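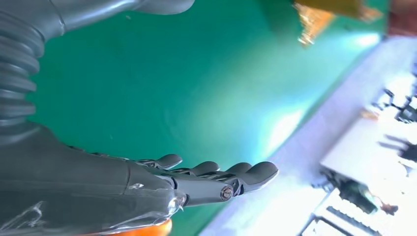
Packing Corner, Project Report

Our group studied how one packing place for small orders is arranged. The place has a white table and a large green mat on gray carpet tiles. We compared 2 layouts in October, and we wrote down 207 orders for the firm Rakora.

In the first layout the boxes and the mailer bags were kept together, and the packer had to turn often. 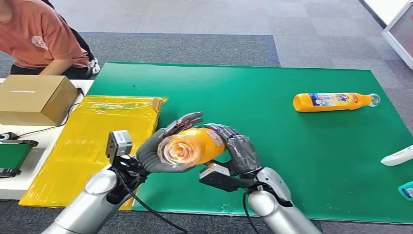
In the second layout each kind of packaging got its own side. The work became calmer - but the walking distance was a little longer. We prefer the second layout for bottles.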